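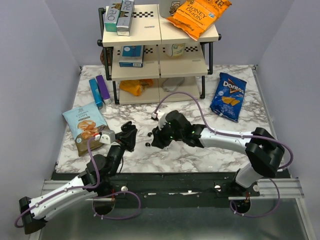

Three-tier shelf rack with cartons on the top shelf.

Front door keypad at Mocanu cabin drops guest codes (ticket closed, with reservations)

May 2021
Posted by Gerrit Meijer

Print this page | E-mail this page

Product: Onari keypad lock, front door, with the plug-in bridge in the hall closet
Booking software: Flomex, calendar sync turned on
Property: Mocanu, two bedrooms, hot tub, gas grill, porch swing, view of a ridge and one cell tower
Reported by: three separate guests, in three separate moods
Priority: Medium, raised to High by a guest standing on the porch in socks

Problem as first reported

Guest arrives, types the code from the welcome e-mail, door opens, everybody is happy. Sometime during the stay the same code gets the red light and the long beep. The guest calls me. I open the door from my phone, if the bridge is in the mood, or I drive up with the key, if it isn't. The drive is 26 minutes and the last part is gravel.

It doesn't happen on every stay. If it did I would have fixed it back in October, when I first saw it and decided it was the guest's fault.

What I tried first

Changed the batteries. Every support article ever written about a keypad lock begins with the batteries, so I put in new ones, name brand, all from the same pack. The app said 80 percent with the old ones in and 80 percent with the new ones in. I have stopped reading that number.

Cleaned the keypad with a dry cloth. Checked that the deadbolt wasn't dragging on the strike plate. It was, a little. Filed the plate, which made the door close beautifully and had no effect on the codes.

Restarted the bridge. Restarted the router. Restarted the bridge again in case the first time had hurt its feelings.

Sent the next guest a fresh code by text. That code worked until they checked out, so I closed the ticket.

Reopened the ticket

Family of five, back from dinner, code dead, rain. They were very nice about it, and then they wrote the review. I'll quote the one line that matters: "Lovely cabin, if you can get back in."

Called Flomex support. Spoke with Sânziana Stoica, who asked me to read her the sync log. I didn't know there was a sync log. It lives under Settings, then Property, then More, then a word that looks like a heading but is a link. She was patient while I found it.

The log showed Flomex creating a code for each booking, sending it to the lock, and getting a "received" back. According to Flomex, every guest I'd had all year had a perfect code. She said the problem was most likely on the lock side.

Called Onari support. Got Liviu Jitaru, who said the lock does what the booking software tells it, and the problem was most likely on the booking side. I told him Flomex had just said the opposite. He said yes, they do say that.

He did give me something useful before we hung up. In the Onari app, if you hold your thumb on the name of the lock, you get a page with every code stored in the door itself. This is separate from the page called Codes, which shows the codes the app thinks are in the door.

What was in the door

My code. My wife's code. The cleaner's code. A code called TEST. A code called TEST2. Then guests, going back to last fall, all still sitting in there like names on an old mailbox. People who had gone home months ago had codes that the lock was still holding on to.

They couldn't have used them. Each one had an end date and the lock respects the end date. But it wasn't throwing the old ones out either, and the memory for app codes holds 26. I got this figure from Liviu on the second call, after some typing noises. It's not in the booklet. When the memory is full and Flomex sends a new code, the lock makes room by deleting one, and by his account it picks the one that was used least recently.

Read that again with a cabin in mind. A couple checks in, opens the door once, and spends a whole day in the hot tub and on the porch, going in and out through the back slider like sensible people on vacation. Meanwhile somebody books next weekend. Flomex sends the code right then, because I had it set to send codes on booking. The lock looks around for somebody to evict.

I pointed out that a guest from last fall should surely count as less recent than a guest from yesterday. Liviu agreed that you would think so. He put me on hold and came back with the news that once a code passes its end date, this version of the lock software doesn't look at it at all, including when it is looking for something to delete. So the dead codes are safe forever and only the living can be thrown out.

At that point I had a cup of coffee and looked at the ridge for a while.
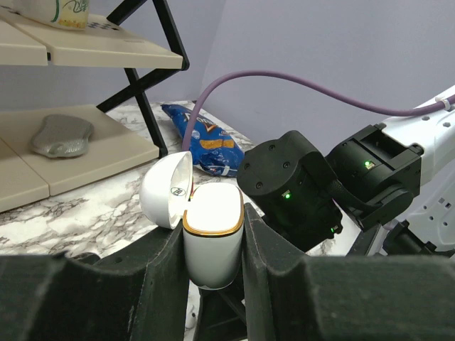

Small white case with its lid open.

Things that did not fix it

Deleting old codes in Flomex. They vanish from Flomex. They stay in the door.

Deleting old codes on the Codes page in the Onari app. Same result, with a green check mark.

Updating the lock software from home. The update stops partway and says to stand closer to the lock. I was in my kitchen, on the other side of a mountain.

Updating the lock software while standing close to the lock. It stops partway and says to check the Wi-Fi.

Moving the bridge out of the closet. This one did help a little, and I'm listing it here only out of spite. The bridge had been behind the water heater since my brother-in-law put it there. It now sits on the hall table next to the guest book, where a guest has already unplugged it once to charge a phone. There's a label on it now.

What did fix it

1. Drive up between guests. Do it with the door open, and keep the real key in your pocket. I mean in your pocket, not on the counter.

2. In the Onari app, thumb on the lock name, go to the stored list, and delete every expired guest one at a time. The lock chirps for each. No select-all that I could find.

3. Delete TEST and TEST2. Wonder who made TEST2.

4. Run the update while standing at the door with your phone on the cabin's Wi-Fi and Bluetooth turned on. Both. With only one of them it fails and blames the other.

5. In Flomex, change "Send code on booking" to "Send code on day of arrival." I had picked the first one because it sounded more organized.

6. Make one fake booking, let the code arrive, try it, cancel it, and then go check the stored list to see that it left. Mine left. I made a second fake booking because I didn't trust the first.

7. Put a physical key in a lockbox on the side of the house. Pludedex makes the one I bought. It has four dials and no opinions.

Since then

Every stay through this spring has kept its code to checkout. One call about the door, and that was a guest at the wrong cabin. I talked him down the driveway and over to the right one, which isn't mine.

The Onari people say a later version will clear out expired codes without being asked. Until I see it I'm going up once a month with a thumb.

I've also rewritten the welcome e-mail. It used to spend a paragraph on the history of the porch swing and one line on how to get in. Now it gives the code, tells you to press the check mark after the last digit, and says where to call. The swing has been moved to page two.

Status: Closed
Resolution: Stored list cleared by hand, lock updated, send time changed, key in a box like it's 1985

Reader comments (5)

Darius Ghiță
Same lock, same thing, different booking software, so I'm putting my money on the lock. I clean six places and two of them have it. Question about step 2: did deleting the expired ones kick out your cleaner's code? Mine went missing right afterward and I had to climb in over the deck rail with a mop.

Gerrit Meijer
Mine stayed put, but hers is set to "always" with no end date. If yours had an end date that had gone by, you may have been expired and not known it. Happens to the best of us.

Darius Ghiță
It had an end date. Thank you. I feel seen.

Florin Lazăr
We went back to plain keys two years ago. Guests lose them, we cut new ones at the hardware store, the hardware store is happy. Does the lockbox freeze up where you are? Ours did, and the cure was a hair dryer and a very long extension cord.

Gerrit Meijer
Ask me after a winter. It has a little rubber flap that I have high hopes for. Cord is in the shed.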